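Rerley Paired Hand-Held Grippers
Research set for two-handed demonstration recording

Overview
The Rerley set is a pair of hand-held grippers for labs that train robot arms from human demonstrations. The operator holds one in each hand and does the task directly, with no arm in the room. Motion from both hands is recorded on one clock and can be replayed or used for policy training.

What's in the box
Left and right grippers, black
Marker plates, white, for the top of each gripper
Cables for both sides
Flollell recording software, single-lab license
Hard case

Specifications
Sample rate: 60 Hz, both hands
Connection: wired
Warm-up before first recording: 10 minutes
Calibration: once per session, and again after any plate is removed

Method note: cloth folding
Asif Marwat and Paraskevi Karras used the set at the Konstantinidis lab to compare two ways of collecting folding data. In the first, operators drove a pair of arms from a control station. In the second, they folded the same napkins with the Rerley grippers. Each method produced 600 demonstrations, and the same policy was trained on each set.

The policy trained on hand-held data finished more folds on napkins it had not seen before. Most of its failures came at the second fold, when a corner slipped out of the jaw. The policy trained on control station data failed earlier, usually while picking up the first edge. Operators also needed less practice with the hand-held set -- 6 trial folds each before recording started.

The result covers small, flat cloth only. Towels and shirts were not tested.

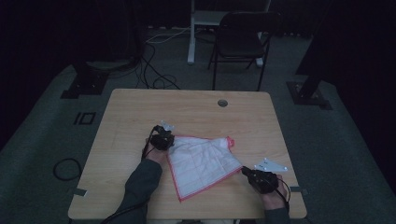

Folding a bordered napkin with both grippers, marker plates fitted.

Compatibility
Recordings export directly to the Amia training package. Other formats need the converter, sold separately. Left and right grippers cannot be swapped in software.

Ordering
Sold as a pair. Replacement plates and cables are listed under Accessories. Orders placed before March ship with the older case -- the contents are the same.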